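Open Day at the Nirkine Robot Lab, Wornusitz

April was open house time at Nirkine, and I got to spend a whole afternoon in Wornusitz watching robots learn their way around a kitchen! Doors opened at noon, and the line was already long – all kinds of people, lots of kids, and a few of us grown-ups who were every bit as excited.

My favorite stop was the simulation corner. The team builds rooms in software (they call the set Vidine) so an arm can practice 1000 times before it ever touches a real cabinet. We each got 30 minutes at the Katona station, and I would happily have stayed all day.

Gallery

Practice time in the simulator was the best part of the visit for me. You see everything from the robot's side, and it changes how you think about simple things like where to put your hands. On my turn the two gray fingertips were wide open at the bottom of the view, with a big glossy black box on the left and a plain tan wall behind it. I loved the soft, blurry shine on that black front – somebody put real care into this world, and I can't wait to go back next year. 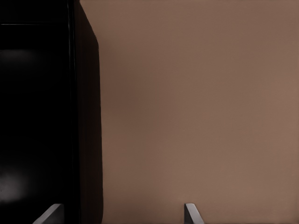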